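Call for participants: two-arm handling study after a gripper fault

Our group at the Rarnow workshop in Trevham is looking for 6 people who will operate a pair of robot arms and write down carefully what goes wrong. The work is paid and it lasts through March and April. You don't need a technical degree, but you need patience.

Why we are asking

In winter we had a fault which we did not understand for too long. One gripper did not open when the operator gave the release command. It stayed closed on a soft object while the second arm was already coming down to the same place. The two arms touched, a finger was bent, and the operator, Liam Staniforth, pressed the stop button. He was not hurt. When we read the logs we found 1533 release commands from that month, and 30 of them had come late. Soft things were the worst, and the late releases appeared mostly when both arms were close together.

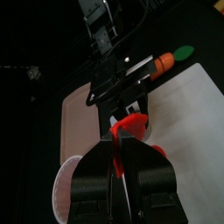 What you will do

You will sit at the control desk and move small household things and toys on the table, by the written task card. After each attempt you fill in a short form: did the gripper open, did it open late, did the other arm have to wait. We want also the attempts which look normal. Please do not correct the form afterwards to make it nicer. A session takes two hours, with a break in the middle, and we plan to collect 2000 attempts together.

Approaching a flat, soft piece on cloth is slow work, and you should be comfortable with going slowly.

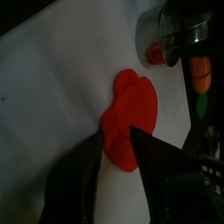
Reading time: 2 minutes

Safety

The new release check was written by Zlatko Dimitrov and is installed on both arms, but it is not yet proven, and this is the reason for the study. Until it is proven, these rules are valid for everyone:

- Hands stay outside the enclosure while the arms have power.
- A second person sits at the stop button during the whole session.
- If a gripper is late two times, the session ends and you are paid for the full time.

Chantelle Mokgethi gives the safety training on the first morning, at 9:30.
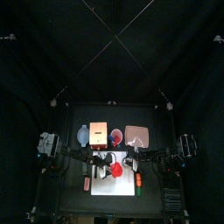

We would be glad to have participants of different ages and with different experience. People who worked with sewing, packing or laboratory work did very well in our first round at Hokdale. You must be 18 or older and able to read the task cards in English.

To apply, write a few lines about yourself to Dalva Andrade at the Rarnow front office, and tell us which hours are possible for you. Applications close at the end of February.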